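**Two seasons in, and Brulwood still takes its time**

I came to *Brulwood* the way I come to most anime, on a friend's couch with cold noodles in my lap, and I stayed for the second season because I'd grown so fond of Serrano, the grumpy ferry pilot who talks to her engine as if it were a cat. Not much happens for long stretches (one whole episode is a leaky roof!), and I wouldn't trade a minute of it.

The new episodes move us upriver to Sekden, a town of 3000 souls and one very bad bakery, and the painted backgrounds there are just lovely, all wet slate and lamplight.
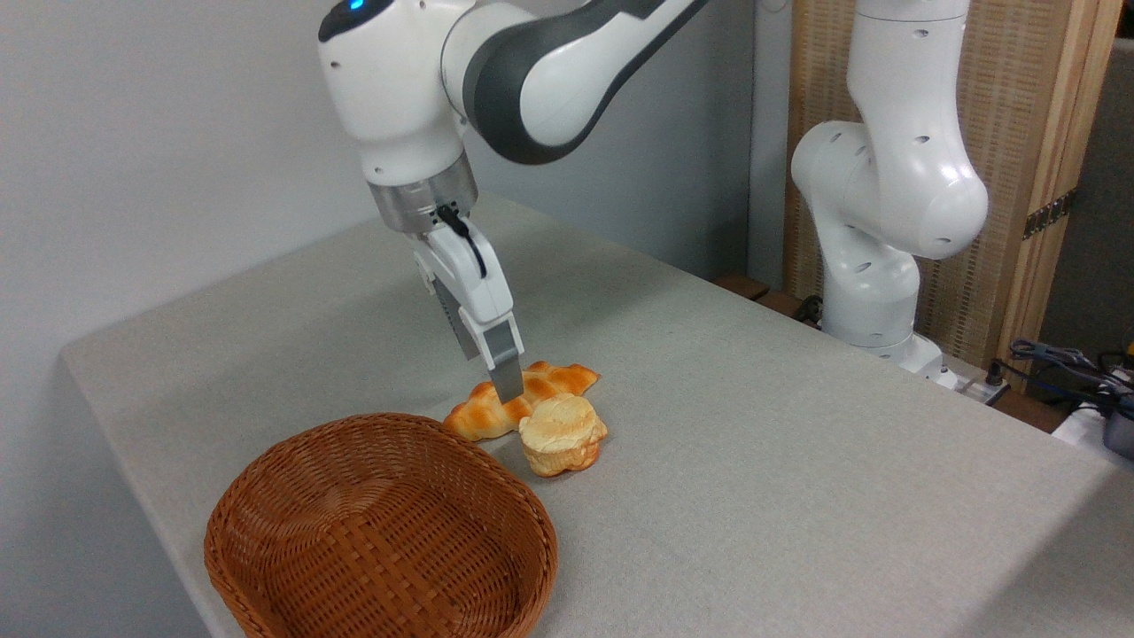
**Kobe Verbeke**
*Animation columnist*

My one grumble is the music, which gets awfully loud whenever somebody is sad. Turn it down a notch, make some tea and start with season one.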